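Handwashing wool jumpers, and what I have stopped doing
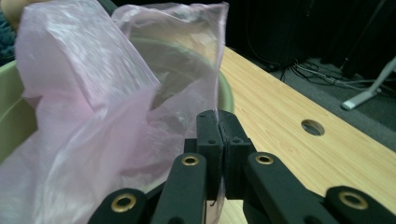
The green basin, behind a pink plastic bag.

I moved to Edgate with a suitcase of wool jumpers and a flat that had no washing machine. For the first few months I took everything to the launderette at the bottom of the hill. It was fine for sheets and towels. It was not fine for wool. I lost a grey cardigan there in November, on what the dial said was a delicate wash, and it came out fit for a child of six.

After that I started washing the wool at home by hand. I have a machine now, and I still do the wool by hand. A few people have asked how I go about it, so I am writing it down. I am no expert and I have never worked in textiles. I knit a little, badly, and I wear a lot of jumpers.

How often

Much less than I used to. My mother washed jumpers after two wears and I did the same for years. Wool does not need it. I wear a shirt underneath, hang the jumper over a chair overnight, and put it back in the drawer in the morning. The ones I wear most get washed perhaps three times in a winter. The thick ones get washed once, in spring, before they go away.

If there is a mark on the front I deal with the mark. A damp cloth and a drop of washing liquid will take off most food. Egg is harder. I have one jumper with egg on the cuff that I have given up on, and I wear it for gardening.

The water

Most of the advice I read at the start said lukewarm. I use cool water, straight from the cold tap in summer and with half a kettle added in winter so that my hands can stand it. It matters more that the wash water and the rinse water are the same temperature. I felted a scarf once by washing it warm and rinsing it cold. It is now a very dense, short scarf.

Fill the basin before the jumper goes in. I used to put the jumper in and run the tap on top of it, and the force of the water was enough to rough up the surface where it landed. Mix the soap in first, then push the jumper under with flat hands until it stops floating.

The soap

I used ordinary washing powder for a while and the wool went harsh. Then I used hair shampoo, which works but takes a long time to rinse out. For the last couple of years I have used a wool wash from Bayram, the hardware shop near the station, where it is sold from a big container and you bring your own bottle. It has no smell to speak of. I use one capful for two jumpers.

More soap does not get them cleaner. I spent a whole winter using three times what I needed, and every wash took five rinses.

Soaking

Ten minutes. I set the kitchen timer and leave them alone. I do not rub, scrub or twist. If the cuffs are dirty I press them between my fingers a few times under the water, and that has always been enough.

Dark colours go in by themselves. I have a navy jumper from a market in Trarkar that has been washed more times than I can remember and it still turns the water blue. It has not got any lighter that I can see, so I have no idea where the blue comes from.

Rinsing

This is the dull part. I lift the jumper out with both hands underneath it, so that the weight of the water does not pull the sleeves down to the knees, and rest it in the sink while I empty the basin and fill it again. Then back in, press, lift out. Two rinses will do if you were careful with the soap.

Some people put vinegar in the last rinse. I tried it for a season and could not tell the difference, apart from the smell in the kitchen, so I stopped.

Getting the water out

I used to wring jumpers out over the bath. Please do not do this. Wringing stretches the wool along the twist and it never quite goes back. There is a ribbed jumper of mine that leans to the left for this reason.

What I do now is squeeze the jumper against the side of the sink, gently, until it stops running. Then I lay it on a bath towel, roll the towel up with the jumper inside, and kneel on it. I move along the roll and kneel on the next bit. For a thick jumper I do it again with a second dry towel. It takes a surprising amount of water out, and the jumper comes out of the towel damp and quite manageable.

The spin cycle on the machine would do the same job faster. I know people who use it for this and say it does no harm. I have not been brave enough since the cardigan.

Drying

Flat, on a towel, away from the radiator. I dry mine on top of the spare bed with an old shower curtain underneath. Before leaving it I pull the jumper into shape: shoulders straight, hem level, sleeves a little bent so they fit on the towel. Whatever shape it dries in is the shape you will be wearing.

After a day I turn it over and change the towel. A fine jumper is dry by the next evening. The heaviest one I own, a fisherman's style one I bought secondhand in Tusness, took 72 hours in January with the window open a crack. I had started to think it would never dry. I have since moved that one to late April, when the spare room gets some sun in the afternoon.

Do not hang them on the line. The pegs leave marks and the bottom edge drops. If you have to hang one up for lack of space, fold it in half over a clothes horse and turn it often.

Putting them away

Clean and fully dry, folded, in the bottom drawer. Moths go for wool that has been worn, so the spring wash is the one I never skip. I put cedar blocks in with them and sand the blocks lightly once a year when the smell goes. I have had moths only once, in a hat I had forgotten in a coat pocket.

Bobbles I take off with a small comb before folding. I had an electric shaver for this and it cut a hole in an elbow within a week. The comb is slower, but I can do it while the radio is on.

The whole business takes me most of a morning for four jumpers, and a lot of that is waiting. I did the first two of this spring's lot yesterday, and the navy one is next. I still need to find a way to get lanolin back into the old Tusness jumper, which used to shed rain and now soaks it up. If anyone has done this at home without making the jumper sticky, please leave a comment and tell me what you used.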